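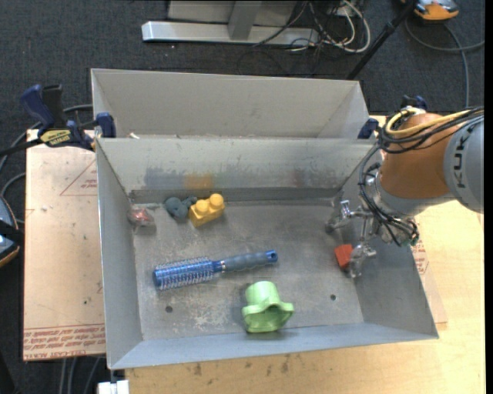 *How long does a student team need to get bin picking going?* Two terms, if the first one goes on cabling, mounts and safety paperwork. Ours did.

### 3.2 Picking set-up and trial procedure

The work was done in the Plellholm student project, second-year module, building on the Linthorpe group's code from the year before. Two bins side by side, pick from one, drop in the other, then swap. Figure 1 shows the cell with the arm reaching into the front bin. Bins are clamped at the seam. Objects are a mix of shapes on purpose: a long hairbrush, a building block, a hollow green plastic piece, small stuff too. We did not sort them by difficulty beforehand, which in hindsight we should of done.

**Figure 1.** Arm and gripper at the front bin, with part of the object set on the bin floor.

Grasp points came from two planners. Festska, the older one, looks for edges and takes the nearest pair. Bastos was written by the team in February and scores the whole outline first, so slower. Both got the same starting layouts, in the same order.

A trial = one attempt, one object. It counts as a success if the object is released over the other bin and stays in it. Drops on the way are failures, even when the object lands in the right place. Two objects lifted together: logged seperately, left out of the rates.

In total 1012 trials. Of these 290 were run before the wrist cables were re-tied and are only used for tuning. A further 96 were thrown out, mostly lost log files, some operator error (wrong bin selected). The rest are reported in 3.3.

Known problems. Flat items near a wall are hard for both planners, the finger meets the metal before it gets under the edge. Long items get picked off-centre and swing. Bastos handles the second case better but we have not tested why. Lighting was whatever the room had, blinds up or down not recorded. Next year's team should record it.

Shift length matters too. Evening runs had more operator mistakes, so after the tuning phase we stopped at six.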